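My afternoon at the Flesach furniture fair
Posted in December by the Starnix blog
Filed under: Days Out, Home & DIY
14 comments | 3 shares

I've wanted to go to this fair for years and kept missing it, so this time I put it on the fridge in red marker and went!

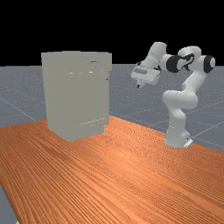 Getting there and getting in

Flesach is a slow drive if you come over the hill road, and I came over the hill road (never again in sleet). Parking is in the field behind the old Susaritz mill. Bring boots. I wore my nice shoes and spent the first part of my visit in the restroom with a pile of paper towels.

Entry was 5 dollars, cash only, and they stamp your hand with a little chair. The doors opened at ten and there was already a line past the bakery van, so I bought a cheese roll and ate it in the line, and then I bought another one.

The big hall

This is where the makers are, and it's loud and warm and smells like beeswax. I went straight to the Assefa stand because I'd been drooling over their drop-leaf tables online. They're even nicer up close! The leaves come up without any of that awful creaking, and the woman at the stand let me open and close one over and over while she dealt with real customers. Then I saw the price tag and put the leaf down very gently.

Two stands along, a man was cutting dovetails by hand and talking the whole time. I must have stood there for half an hour. He said his first 100 joints went in the woodstove, which cheered me up a lot, given the state of the bookshelf in my hallway.

The secondhand barn

Okay, this was my favorite part. It's across the yard, it isn't heated, and everything is stacked up to the rafters. I found a pine nightstand with a drawer that sticks, three mismatched dining chairs (sold as a set, bless them) and a box of brass knobs that I dug through until my fingers went numb. I came home with the nightstand and a bag of knobs. The chairs wouldn't fit in the car and I'm still thinking about them.

If you see something you like in there, grab it right away. I walked off to think over a sewing box and it was gone when I got back.

Food and the ride home

The soup at the Susaritz tent was split pea and very good. Skip the coffee, it's from an urn and tastes like the urn. I left when it got dark, took the valley road home, and got the drawer working before bed with a candle stub rubbed along the runners. Now I just have to pick which knob goes on it.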